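Robot demo at the Risetholm open day, what should we expect?

Posted by Su, 2019-12-05

Our group is signed up for the next open day at Risetholm. The sheet says there is a simulator demonstration where visitors watch a robot being taught kitchen jobs on screen. I'm bringing five people, and none of them have a technical background. Is it worth the time, and do you get to try it yourself or only watch? I also can't tell if you have to book the demo separately.

Ifeanyi Tijani

I went in October. The simulator part runs nearly 40 minutes and you don't book it, you just turn up at the room on the printed plan. They start with a talk, then put a simulated home on the big screen and go through one job at a time. Ours was the refrigerator. I saved one of the views they handed out afterward.
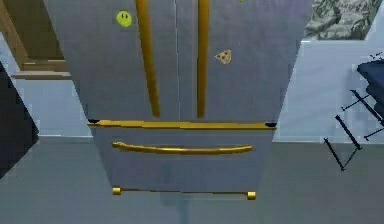
The refrigerator from the simulator session, with the two upper doors and the freezer drawer closed.

The presenter spent a while on handles. A door has to swing and a drawer has to slide, so those are set up as separate tasks, even on the same appliance. After that they took three visitors up to try the controls. It's slow going – my turn was over before I had the gripper lined up with anything. People with no background followed it fine, and the staff answered every question we had.

Sit near the front if you can. The text on the side monitor is small.

grullum

there's a real arm in the hall too, don't miss that. think it was 4 demos a day but check

Hornex

Can't speak for the simulator, we skipped it for the hall. Parking is behind the building and it fills up early. The cafe closes at 3.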